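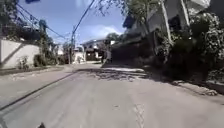 Spring geometry meeting at Vullusthorpe draws its biggest crowd yet

The mathematics department at Vullusthorpe has wrapped up its spring meeting on convex geometry, and what a cheerful few days it was. There were 57 people signed up this year, up from 31 last spring, and a good many of them were graduate students giving their very first talk – always a lovely thing to sit in on.

Much of the coffee-break chatter was over the Henao lectures, a set of four given in the mornings and devoted to packing problems in higher dimensions. The last one ran well past the hour, with questions still coming as the next speaker was setting up, and the notes will be posted on the department's page once the typing is done (please be patient, there are a great many diagrams).

The problem session was held in the Wondaren reading room, as it has been since the meeting began. Of the open questions put up on the board in March, three now have at least a partial answer, and one of those should appear in the Skundex preprint series before summer.

Anyone who would like to speak next year can send a title and a short abstract to the department office. Travel claims for this year's meeting are due by 16th April – and do remember to attach your receipts.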